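Re: [hilusville-workroom] tabletops and bins for the second room
16 October 2022
Posted by Leobardo Orozco

Freya Gosling wrote:

> Before we order anything for the second room I'd like to hear from
> people who use the first one. Are the laminate tops holding up, or
> should we pay extra for solid wood? Tonantzin says the glare bothers
> her in the afternoon. Also, what size bins do we want on the tables?
> The tall ones from Nava are always in my way.
>
> Last thing: square corners or rounded? The square ones are cheaper
> and they push together better.
>
> Freya

Freya, I'll take these in order and add a couple of things you didn't ask.

1. Laminate or solid wood

I would stay with laminate. We had solid beech at the old address and it needed oiling every February, and every year there was an argument over who would do it. Coffee rings went straight in. The laminate gets a damp cloth and a drop of dish soap, then a dry cloth. For marker we use rubbing alcohol on a paper towel. Don't let anyone use the green scouring pads on it. Fulgencio tried one on the table by the sink and there is a dull patch there now that no amount of wiping will fix.

The one real weak point is the edge. If water gets under the banding it swells, and then you are looking at a new top. Wipe the edge when you wipe the top.

2. Height

The standing tables are 36 inches and I haven't heard a complaint from anyone except Jacinto, who is tall. If you want one for him, ask Herkix about leg extensions before you order a different table. They go on with a hex key.

3. Bins

I agree with you about the tall ones. You can't see into them from a stool and people end up tipping them out. For small parts and scraps I'd go with plain white plastic, rectangular, rounded corners inside. The rounded corners matter more than you'd think when you are trying to get the last washer out. They also wipe clean, and against a pale table you can find them without looking very hard.

Zomville sells a shallow one at 8 dollars, 26 dollars for the box of lids if we want those. I don't think we do. Lids get put down on the table and then they take up the space the bin was supposed to save.

Please don't label them on the walls. We did that with paper tape once and the glue stayed. A tag tied to the rim works, or just keep the same bin on the same table.

4. Color, glare and the corner question

The pale finish with the tan grain is the one I'd order again. Tonantzin is right that it picks up the light, but the dark walnut sample we had was worse -- every bit of dust showed, and a black screw dropped on it was gone. Turning the tables so the windows are at your side helps with the glare. A blind would help more.

On corners, I'd pay for rounded. The aisle is narrow and I have caught my hip on the square ones enough times. You do lose a little when two tables go end to end, so keep the square ones for against the wall.

The curved edge is on the right side of the first picture, and one of the white bins is on the table in the second.

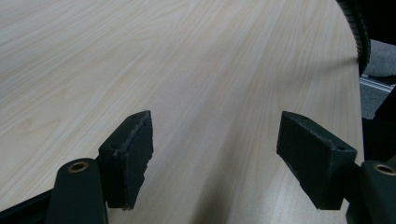
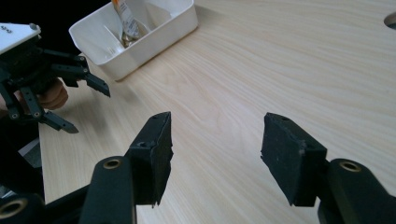
5. Quantity and delivery

Order 8 bins to start and see where they end up. For the tables, please get Herkix to confirm that the tops come wrapped separately. Last time they were stacked face to face with a sheet of cardboard between them, and two arrived with scratches that we had to send back. Someone should be there to open every carton before signing. I can do it if it's a morning delivery.

6. Old tables

The two folding ones in the hallway can go. Jacinto said he'd take one for his garage -- he can have both as far as I'm concerned. If anybody else on the list wants one, write to him directly and not to me.

I still have the Herkix finish samples in my desk, second drawer, if you want to hold them up in the second room before you decide.

Leobardo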